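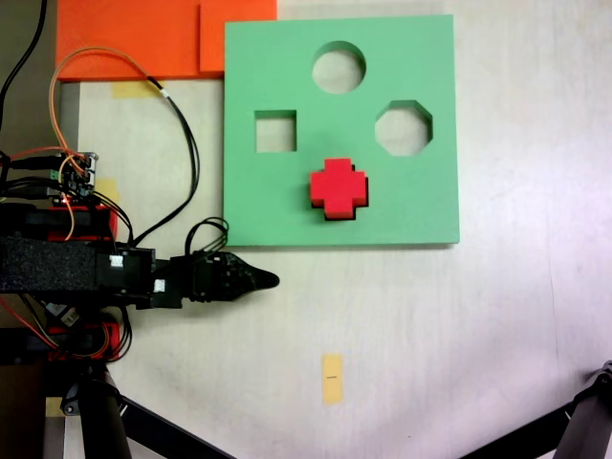
Ottavio Barbieri wrote:
Clearance first, then everything else. A sorter board with the outline cut at the nominal size of the block will bind on the cross every time, and the circle will go through as if nothing were wrong. You have to set the gap per shape.

Re: Foam sorter board, how much clearance on the plus sign?

gristano_bench wrote:
Agreed on per-shape, but I'd like to see what the original poster has used so far before the thread fills up with numbers.

plusfour wrote (original poster):
Fair. Details of the build:

Single slab of EVA foam, mint green, four openings: circle, square, octagon, cross. Holes cut all the way through, no backing sheet. Blocks cut from denser foam and finished with sandpaper, 400 grit. Blade is a Grendon drag knife, two passes per outline. Holes drawn at the same size as the blocks, with no offset at all. That was the plan file as I received it from the Flulthorpe pattern library, and I didn't think to question it.

Circle, square and octagon all fit. The cross goes in at one end and stands proud at the other unless pressed.

Ottavio Barbieri wrote:
Zero offset explains it. A drag knife also swivels at each corner, and if the blade offset in your cutter settings is off by a small amount the corners come out rounded. On a square you have four corners and all of them point outward from the center of the hole. On a cross you have twelve, and four of those are reentrant. The foam at the reentrant corners stands into the opening and catches on the block.

kerf_and_tell wrote:
I don't buy the corner explanation for foam. Foam gives. I have cut boards with visibly bad inside corners and the blocks still dropped. What you are seeing is friction along the walls. Work out the perimeter for the same overall width and the cross comes out level with the square, but the contact is split across short walls that each get squeezed by the arm next to it. Dust the walls with talc and try again before you recut anything.

Ottavio Barbieri wrote:
Talc will change the friction. It will not change the geometry. And it ends up on the table and on the child.

kerf_and_tell wrote:
As a test, then. Not as a finish.

gristano_bench wrote:
You could both be right. Plusfour, is the slab sitting flat? Sheet foam that has been stored on a roll keeps a curl and the holes close up slightly on the inside of the bend.

plusfour wrote (original poster):
Flat as far as a straightedge can tell. Stored under books since May. I did the talc test and it helped a little, not enough. Going to do it with proper offsets on scrap.

lucimara_a wrote:
Joining from the teaching side. I have used sorter boards of this type with small groups for years and I would be careful about making the cross too easy. The circle needs no alignment. The octagon needs very little and the square needs a quarter turn at most. The cross also repeats every quarter turn, so on paper it should be no harder than the square, but children treat it as harder and I think the arms are the reason. If you open the gap until it falls in at any angle near correct, you lose the most useful piece in the set.

– Lucimara Assunção

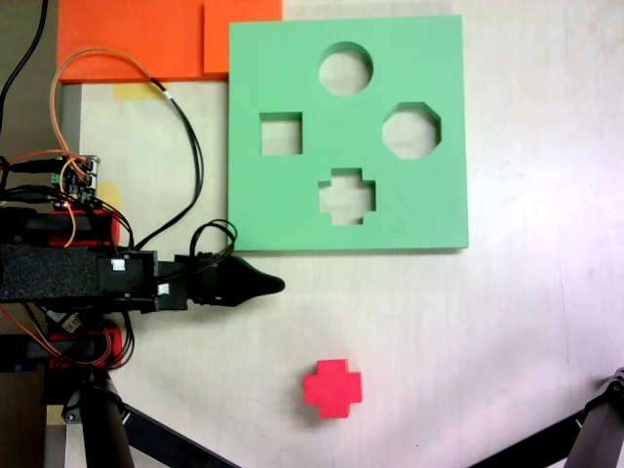 plusfour wrote (original poster):
Tolerance on the angle is the part I had not considered, so thanks for that. My first thought had been to widen all the outlines by the same amount and be done. Looking at the layout again, the openings make a diamond with the circle at the top and the cross at the bottom. With the red block lying on the table below the board and turned slightly off square to its hole, the correction it needs is a small one, and it is the sort of error I'd want the board to reject gently and not by jamming. The walls of the cross are deep in proportion to its arms, which is why the inner edges look dark, and I suspect a slightly crooked block wedges partway down. I am now leaning toward a small chamfer on the top edge and a modest offset below it.

Ottavio Barbieri wrote:
A chamfer is the right idea. It gives the block a lead-in and leaves the lower part of the hole to hold it square. You can't cut one with a drag knife, though. Use a sanding stick held at an angle, short strokes, away from the corners.

kerf_and_tell wrote:
Hot wire does a cleaner chamfer if you have a steady hand and decent ventilation. I'd still leave the offset at zero and see whether the chamfer does the job alone.

Ottavio Barbieri wrote:
It won't. The block is bigger than the hole once you include the fuzz from the sandpaper.

kerf_and_tell wrote:
Then go finer on the blocks. 400 leaves a nap on soft foam.

riedl_owner wrote:
I run a Riedl cutter with the same kind of knife. Two things that are worth checking. First, cut the outline starting in the middle of a straight wall. Starting on a corner leaves a nick there. Second, the second pass should go in the same direction as the first, otherwise the blade leans the other way and you get a step halfway down. Took me 81 test squares to find that out, because the software default is to alternate.

plusfour wrote (original poster):
Checked. Mine was set to alternate. There is a step in the cross that I can feel with a fingernail, and a fainter one in the octagon.

gristano_bench wrote:
So nobody's theory, then. Or a bit of each.

lucimara_a wrote:
One more request while you have the file open. Keep the square a little smaller than the circle, as it is now. If they are too close in size the children push the square at the round opening and the foam tears at the rim. I have thrown out boards for that.

plusfour wrote (original poster):
Noted, sizes stay. Recut is set for Wednesday, same direction on both passes, small offset on the cross only. Chamfer after that if it still binds.

kerf_and_tell wrote:
Post the offset you end up with. And whether you kept the talc.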